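Can a Robot Put the Groceries Away?

Think about the last time you helped unpack the shopping. You probably did it while talking, or while eating a cracker. Your hands knew what to do. For a robot, the same job is one of the harder ones in the house.

Robots have worked in factories for a long time. A factory robot might pick up the same metal part all day, and the part is always the same shape and always in the same spot. Kitchens are different. A lemon rolls. A bag folds over on itself. Somebody moves the basket.

Why bags are hard

Serena De Luca works on robot hands at a small lab called Lirnari. She says the fruit is the easy part. "A pepper keeps its shape when you look away," she says. "A plastic bag has a new shape every time you touch it."

Clear plastic is a problem for robot eyes, too. A robot sees with cameras, and a camera looks straight through the bag to what is behind it. Shiny spots and wrinkles can confuse it even more.

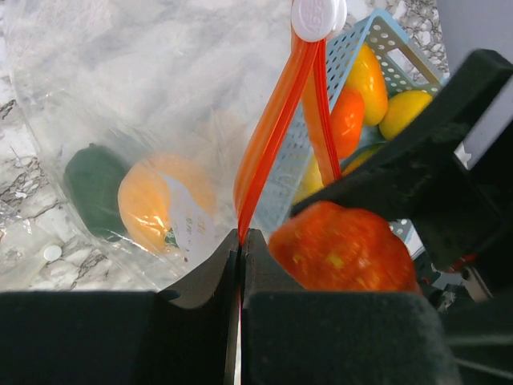
A robot gripper at work with a zip bag and a bright red-orange fruit. The orange strip is the bag's zipper.

Most robot grippers have only two fingers. You have ten, and your skin can feel when something starts to slip. Try this at home: put on thick mittens, then open and close a zip bag using one finger and the thumb of each hand. That is a little closer to how the job feels to a robot.

Squeezing is another puzzle. Hold a tomato too loosely and it drops. Hold it too hard and you have sauce. Some grippers have sensors that measure how hard they are pushing, but the robot still has to learn how much is enough for each kind of food.

How robots practice

At Lirnari, a person often guides the robot's arm through the chore first, and a computer saves every move. Last October the team recorded 360 tries at packing fruit and vegetables. Ginevra Villa, who guided the arm for 140 of them, says her best try took 17 seconds. The robot working alone needed nearly two minutes.

So, can they do chores yet?

Some of them. Robot vacuums clean floors in many homes, and robot mowers cut grass. Robots that fold towels or load dishes are mostly still in labs, and they make mistakes. For now, putting away the groceries is still a job for you.

Words to know

Gripper - the part of a robot that holds things, like a hand
Sensor - a part that measures something, such as light or pressure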